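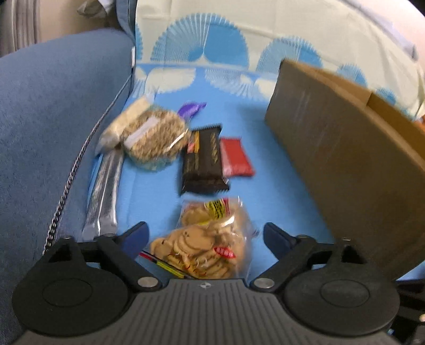 Técnico(a) de conformidade de protocolo – recolha de demonstrações de manipulação

Referência interna: 2185
Local: Mandstead, com deslocações pontuais
Regime: tempo inteiro, contrato a termo de 14 meses, renovável
Início: fevereiro
Reporta a: Elfriede Marti, responsável por normas e qualidade de dados

Enquadramento

A Flakov mantém o protocolo Flinulum, que regula a forma como os operadores executam e registam tarefas de manipulação com pinças manuais em ambientes domésticos. O protocolo cobre a preparação do espaço, o manuseamento do equipamento, a execução das tarefas e os critérios de rejeição. A pessoa contratada verifica a aplicação destas regras no terreno e redige as alterações ao texto normativo.

O posto não inclui desenvolvimento de modelos nem programação de braços robóticos.

Funções

Acompanhar sessões de recolha e preencher a ficha de conformidade correspondente.
Verificar o estado das pontas, dos pinos de articulação e das fixações antes de cada sessão.
Classificar desvios segundo a escala em vigor (menor, maior, crítico) e propor a ação corretiva.
Rever demonstrações por amostragem, com registo do motivo de cada rejeição.
Manter o glossário de objetos e de tarefas em português e em inglês.
Dar formação inicial aos operadores novos e repeti-la após cada revisão do protocolo.

Regras de execução aplicáveis

O candidato deve estar à vontade com requisitos do tipo seguinte, extraídos da secção dedicada a produtos embalados de pequena dimensão:

a) A preensão faz-se com as duas pontas em contacto com o objeto. Não se admite arrastar a embalagem com uma só ponta.
b) A força aplicada é a mínima que impeça o deslizamento. Uma embalagem rasgada durante a tarefa é retirada e substituída.
c) Os operadores mantêm os dedos fora do curso das articulações enquanto a pinça estiver em uso.
d) Quando trabalham dois dispositivos no mesmo espaço, os operadores acordam previamente a ordem de aproximação. Qualquer contacto entre dispositivos é registado como desvio.
e) A disposição dos objetos varia entre repetições. O texto impresso nas embalagens pode estar em qualquer língua e é transcrito no inventário tal como aparece.
f) Os produtos alimentares usados nas tarefas não são consumidos.
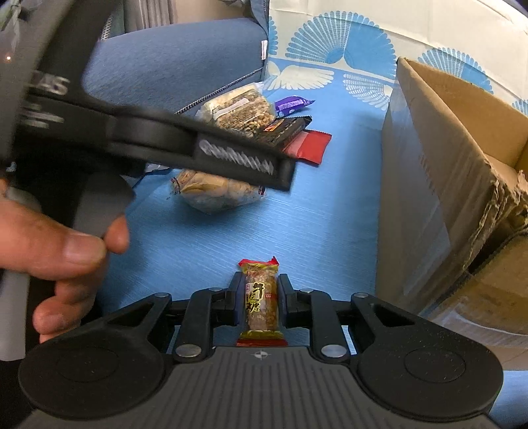 Tempo de leitura: 3 min

Perfil

Formação técnica ou superior em engenharia, metrologia, qualidade ou área afim.
Experiência comprovada em auditoria de processos ou em redação de procedimentos.
Português e inglês escritos; o alemão é valorizado – parte da documentação da Zürcher, que audita o protocolo, só existe nessa língua.
Capacidade para permanecer de pé durante sessões de quase 20 minutos, com pausas entre elas.

Não se exige experiência prévia com pinças manuais. A formação é dada nas primeiras semanas, sob orientação de Rupert Kuster, coordenador de operações.

Condições

Remuneração segundo a grelha interna, comunicada na primeira entrevista. Subsídio de refeição e reembolso de deslocações. Equipamento de proteção e material de trabalho fornecidos pela empresa. O trabalho de revisão pode ser feito à distância; o acompanhamento de sessões é presencial.

Processo de seleção

A candidatura inclui currículo e um texto de uma página em que o candidato reescreve a alínea d) acima, tornando-a verificável por um terceiro. Avaliam-se a precisão dos termos, a ausência de ambiguidade e a definição do registo a conservar. Não são aceites cartas de motivação.

Os candidatos selecionados fazem uma prova prática numa terça-feira, às 14 horas, seguida de entrevista com Elfriede Marti. A prova consiste em observar uma sessão e preencher a respetiva ficha.

As candidaturas são enviadas através do formulário desta página, com a indicação da referência 2185. Ficheiros apenas em PDF.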